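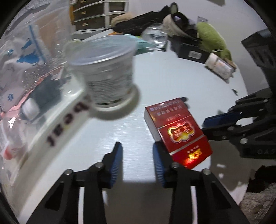

Section 3: Setting Up Your Tabletop Tub

Filed under: Home Guides > Sorting and Storage > Clear Tubs
39 shares | 3 comments

By now you've done Sections 1 and 2, so you've picked a table and you know which room you're tackling. Now comes my favourite bit! One big clear tub, one table, and all those little things that drift around the house — packets, cups, cases, cloths — finally get a place to live. The Clustside method works with any see-through container you already own, so please don't rush out and buy one.

Before you start

You'll need:
- a large clear container, tall enough that soft packs can stand up in it
- a lidded cup or two for tiny bits
- a soft dry cloth
- a marker and some paper tape

Setting up

1. Clear the middle of the table and give it a wipe. A pale top is lovely for this job because small dark things show up straight away (I've found two lost earring backs this way and was thrilled both times).

2. Stand the tub to one side, on the side you don't write with. Leave yourself a good open patch to work in.

3. Tip out one drawer or one bag. Just one! Spread everything flat so nothing is hiding underneath.

4. Pull out soft packaging first, things like wipes, pet supplies and tissue refills. Stand the packs upright against the back wall of the tub with the printed side facing out, so you can recognise them through the plastic.

5. Fold any cloths into a square and put them next to the packs. Dark colours go at the bottom in our house, but suit yourself.

6. Add hard little cases next, lying flat beside the cloths. Earbuds, dental floss and sewing kits all fit here.

CAUTION: Cigarettes, lighters, matches and medicines don't belong in an open tub. Put them up high or in a locked cupboard, well away from children and pets, before you go on to step 7.

7. Use a lidded cup for anything smaller than your thumbnail. Press the lid down all the way round and check it by tilting the cup gently over the table.

8. Write a label on the paper tape and stick it to the cup. Keep it short. "Buttons" is plenty.

9. Look through the side of the tub. If you can't pick out what's in there at a glance, take out the top layer and have another go.

Note: If your tub has lettering on the front, turn that side to the wall. You get a much clearer view in.

Note: Boxes with a bit of shine are slippery when stacked. Lay them flat on the table until the end and slot them in last.

CAUTION: Don't fill the tub past the point where you can lift it comfortably with both hands. Carry it level, and mind the edge of any carpet or rug on the way.

Topping up

Go through the tub again in August, or whenever the season changes where you are. Ten minutes does it, and it's such a satisfying ten minutes! Section 4 moves on to shelves.

Guide by Mairéad Conneely
Updated Tuesday, June 2, 2026

Comments (3)

tusoline_fan
Did step 4 with all the dog stuff and WOW. Can see the whole lot from the doorway now.

Ros in Ballarat
My tub has gone cloudy on one side, any tips? Tried dish soap already.

Mairéad Conneely
Ros, bicarb on a damp cloth, small circles, then rinse. Test a corner first! Some marks are scratches and they'll stay, so turn that side to the back.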